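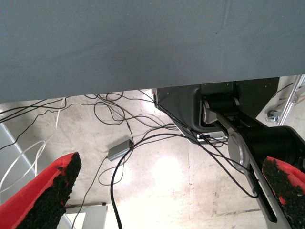

I have been putting off writing up our bench rules because most of them sound like things a parent would say. Tidy up. Put it back. Don't leave that there. But Satish Rana asked for a copy for the new people at Stoneteck, and it seemed easier to post them once than to keep emailing slightly different versions.

We started with 50 rules. That was too many and people stopped reading at the second page. We now have seven, on one sheet, and I will go through the ones that caused arguments.

The first is about cables. Anything that moves with an arm gets clipped to the arm, with enough slack for the full reach and no more. Anything that doesn't move gets tied up under the table. Power supplies go on a shelf or a bracket, off the floor. Both ends of every cable get a label, and the label says what is at the other end. This is the rule we break most. Cables get added in a hurry and stay where they fell, and then someone has to crawl underneath with a torch to find out which plug belongs to which controller. When we did the last full check, in February, the job list ran to 227 items and 80 of them were cables.

Dae-han Yeom wanted a rule that no run may start until the floor is clear. I was against it, as I thought we would simply ignore it. We settled on something smaller: nothing loose inside the reach of an arm, and nothing on the floor where a person has to stand to get at the stop button. The rest goes on the list with a name next to it.

The second argument was over how parts are set out. On gear work we want each part lying alone on the cloth, with clear space round it, before the arm is allowed near.

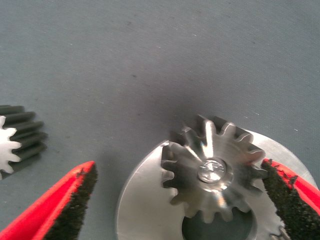 The gap matters more than the exact position. If two parts touch, the fingers can catch the second one while closing on the first, and metal teeth mark each other very easily. The exception is anything already put together, which counts as one part and is handled as one part.

Grip pads are checked before the first run of the day. Run a thumb along the edge, look for lifting or fraying, and write down what you find even if you carry on using them. At Stulura they change pads on a fixed date whatever the state of them. I prefer looking, but I admit the fixed date is easier to audit.

The remaining rules are short. Hands stay out while the arm has power — including when it is standing still. One person runs the arm and says so out loud. Speed stays at the low setting for any program that hasn't been run on that bench before. And whoever changes a rule writes the change on the sheet, with their initials.

Satish, the printable copy is in the usual folder. If your people want to add to it, please take something off first.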